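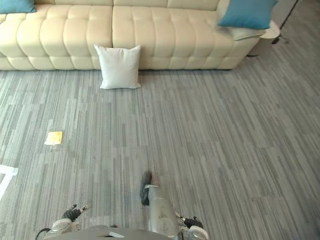
*The cream sofa with its teal cushions, otherwise known as interview seat number one.*

# How People Pick Where to Sit: My Semester of Watching Waiting Areas

Okay, so my original plan was a project on bus timetables. I'm glad I dropped it! I got two weeks into the timetables and couldn't make myself open the spreadsheet anymore. Then I was stuck in the lobby of the Drudimby student center one evening, watching people come in, look at all the seats, and do this funny little pause before choosing one. I wanted to know what was going on in that pause. Hrvoje Berisha, my project supervisor, said it sounded like a real question and told me to write it down before I talked myself out of it.

## What I wanted to find out

My main question was pretty simple: when a person walks into a waiting area alone, what makes them pick one seat over another? I had 2 smaller questions tucked inside it:

- Do people care more about distance from strangers or about what they can see from the seat?
- Does a sofa fill up differently from a row of single chairs?

I guessed that distance would beat everything, and that sofas would work just like chairs stuck together. The first guess held up okay. The second was way off.

## How I did it

I watched 3 waiting areas: the student center lobby, the hallway outside the advising offices, and the front room of the Görtz library annex. All of them have a mix of sofas and single chairs, though the annex has a lot more chairs. I sat in a corner with a paper map of the seats and marked where each person went, whether they had a bag, and who was already sitting down. I didn't write down names or anything about what people looked like (Hrvoje was very firm on this and made me redo my tally sheet when I had a column for "age guess").

By the end of the semester I had 753 seat choices. I had promised 1,000 in my proposal, which was silly, and I'll get to that. I left groups out completely, so a pair of friends coming in together never made it onto the map.

The other half was interviews. Rin Kobori and Olesia Vakulenko helped me do short talks with people who'd agreed to sit down with us afterward. We asked them to sketch a waiting room they knew well and mark the best seat and the worst seat. I really recommend the sketching part! People get shy if you ask them why they sit where they sit, but give them a pencil and they'll tell you all about a dentist's office from when they were nine.

## What I saw

The ends go first. In all three places, the first person to use an empty sofa nearly always took one end, usually the one with the better view of the door. The second person either took the far end or skipped the sofa and went to a chair. The middle of a sofa stayed empty for ages, even when people were standing. One guy in the advising hallway leaned on the wall for his whole wait with a perfectly good sofa middle right in front of him.

Single chairs were different. People left a gap of one chair while they could, and then they filled in the gaps without much fuss. My best explanation is that a chair has borders. You know which part is yours. On a sofa you have to decide with your body how much of it you're taking, and that feels like a conversation with the person already there, even if you never say a word.

Bags matter more than I expected. A bag on a sofa pretty much closes the space beside it, and almost no one asks for it to be moved. A bag on a chair gets asked about a lot more. Olesia thought this would depend on the size of the bag, and she may be right, but I wasn't recording bag size until very late and the numbers are too thin to use.

Walls were the other big thing. In the annex, the chairs with their backs to the wall were taken long before the ones in the open, and several people drew exactly the same thing in their sketches. One sketch had a giant star on the corner seat and the words "can see everyone, no one behind me." I've thought about that one every time I've been to a coffee shop since.

## What went wrong

The count, first of all. I planned my hours around the lobby being busy all day, and it just isn't. It's packed at noon and sleepy by 2 p.m. If I'd sat there for one trial afternoon before writing the proposal, I would've known.

My map for the advising hallway was also wrong for the first stretch, as two of the chairs had been swapped around and I hadn't noticed. I threw those sheets out. It hurt!

And I was in the room. I took up a seat every time, always a corner one, so I was sitting in the exact kind of spot I later found out everybody wants.

## If I did it again

I'd watch pairs and families too, and I'd record bag size from the start. I'd also love to try moving one piece of furniture and watching the same room before and after. Aoi Tamura, who read my draft, suggested turning a sofa to face the window, and I've already asked the annex whether they'd let me do it in July. They're thinking about it.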